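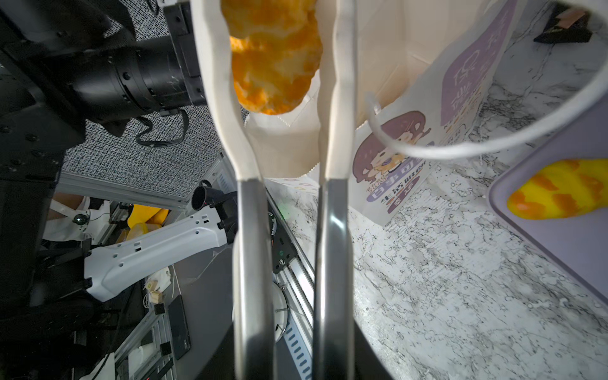
Why does the cell stop with fault 1126 when the left gripper is holding the bag?
Fault 1126 means the controller has lost the "part held" signal during a coordinated move. On thin material such as paper handles, the measured finger gap can fall below the minimum part width, and the controller then treats the gripper as empty. Lower the minimum width for the bag recipe and update the gripper firmware before changing anything else.

Ticket 1126-L / Piltthorpe bakery bagging cell
Opened: March 2026
Reported by: Elli Miettinen
Assigned to: Feng-yi Tai, Rarkdale support
Controller: Curkus, dual arm
Grippers: Gajdoš parallel, both arms
Severity: 2 (cell usable, operator needed)
Status: Closed, one follow-up item open

Problem as reported
Left arm holds the bag by the handle or rim. Right arm picks from the board and places in the bag. At irregular points in the cycle both arms stop and the pendant shows 1126, GRIP NOT CONFIRMED, ARM L. The bag is still in the fingers when the operator gets to the pendant. Acknowledge and resume works about half the time. The rest of the time the fault comes straight back and the job has to be restarted from home.

Elli's first test was a batch of 300 cycles with the standard recipe. 10 stopped with 1126. No other fault codes in the log. All 10 were on the left arm.
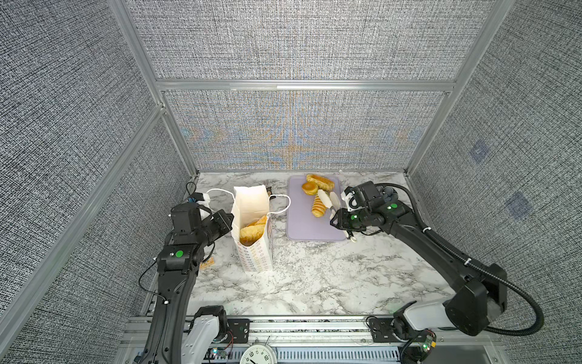 Bagging station, right fingers over the board, left gripper beside the bag.

Entry 1, Feng-yi Tai
Asked for the controller log and the gripper trace. Trace shows finger force steady through every stop. Position drifts closed by a small amount, then the held bit drops. Force does not drop with it. A dropped bag would show both.
Asked site to check finger pads for wear and to re-run gripper homing. Pads reported good. Homing offset was within limits. Fault repeated on the next batch.

Entry 2, Elli Miettinen
Tried higher grip force on the left arm as suggested by second shift. Result was worse. More force flattens the paper further and the held bit drops earlier. Put the force back to the recipe value. Please do not raise the force on this recipe.

Entry 3, Jana Voß
Checked the cabling in case the bit was being lost on the way to the controller. Swapped the left and right I/O leads at the controller and remapped. Fault stayed with the left arm. Leads returned to original positions. Conduit and connectors on both arms inspected, nothing loose.

I also ran the left arm at reduced speed with the right arm parked. No faults. With the right arm

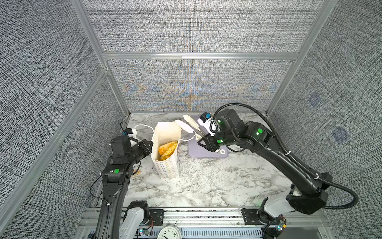
moving at full speed the fault came back within one batch, always when the right arm was placing or had just released. The push on the bag when an item goes in is enough to shift the paper between the fingers. The gap changes, crosses the limit, and the bit goes low. It recovers by itself, but the controller has already stopped both arms by then.

Entry 4, Feng-yi Tai
Confirmed on our bench. Two things together cause this:
1. Minimum part width was copied from the tray recipe. It is too large for folded or single paper.
2. The gripper firmware on site has no filter on the held bit. A single low sample is reported as a lost part.

Fix applied remotely with Elli at the pendant:
Left arm in manual, fingers open, no bag loaded.
Minimum part width set to the paper value in the bag recipe only. Tray recipe unchanged.
Gripper firmware updated, both arms.
Held bit filter set to 225 ms on the left arm. Right arm left at default.
Controller restarted, both arms homed. 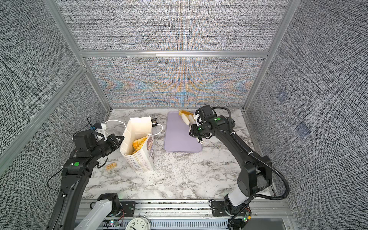 Bag and board layout, right gripper just above the board.

Entry 5, Elli Miettinen
Ran the same batch size again after the change. No 1126. Also pulled a bag out of the left fingers by hand with the arm stopped in hold-to-run. Held bit dropped after the filter time and the fault was raised, so a real loss is still detected.

Entry 6, Kalevi Riihimäki, safety
The filter delays a process fault only. Emergency stop and gate circuits do not pass through it. Signed off for production on the bag recipe. Any increase above 225 ms comes back to me first.

Also for the record: two resumes were done with the gate bypass key in. The key goes back in the cabinet. Reach in only with the gate open and the arms in safe stop.

Follow-up
Esko Hirvonen to check the other recipes for width values copied from the tray recipe. Due June.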